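Stenow library is getting its reading room back

Good news for anyone who has been balancing a laptop on their knees by the radiators since last winter – the upstairs reading room at the Stenow library opens again in February, and I got to have a nose around before the shelves go back in.

You probably remember how it closed. A pipe went over the ceiling on the Venel Street side, the carpet was ruined overnight and 1,311 books had to be carried down to the basement in whatever boxes people could find. I was there for part of it and my back still remembers the encyclopedias. Most of those books dried out fine. The library has written off 73 of them, mostly old atlases and (this one hurts) nearly the whole run of the Stenow almanac from the fifties. If you have any of those sitting in an attic, please call the front desk, they would love to hear from you.

Botond Farkas, the head librarian, walked me through the plans with a coffee in one hand and a very long roll of drawings in the other. The carpet is gone for good. The new lights are up and they don't buzz, which I mention only because the old ones drove me up the wall for ten years. There will be 574 more books on open shelves than before, since the local history collection is finally coming out of the locked room, and you'll be able to just pick things up and read them without filling in a slip. I asked twice to make sure.

The bit I was most curious about was the seating. The old reading room had those green chairs that tipped if you leaned left, and they're all going. Fekete, the furniture shop out past the rail bridge, won the job for the chairs and tables, and Ferenc Mészáros from the shop told me he wanted plain wood and nothing shiny. "People come in to read, they don't want the ceiling lights bouncing back at them," he said. I can get behind that. He's also doing two low tables for the kids' corner, with rounded edges after a few parents wrote in.

Now, money. The insurance covered the ceiling and the floor but not the furniture, so the town put in part and the rest came from the book sale and the soup evening last fall. The last 2,000 came from the Stollano bakery, and there's going to be a small thank-you card by the door for them – no naming rights, Botond was pretty firm on that one.

Opening hours stay the same as downstairs, with one late evening a week to start with. They want to see how many people turn up before adding a second, so if you've been asking for later hours (I know I have!) then please do show up and use them. Library cards that ran out while the room was closed can be renewed at the desk with no late fee until the end of February.

Books on hold can still be picked up downstairs for now. The side entrance stays locked until the ramp is finished, so use the main doors, and the bike racks have moved around to the post office side.
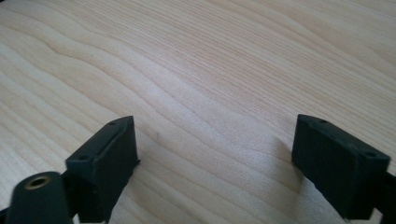 Page last changed: Dec 16, 2024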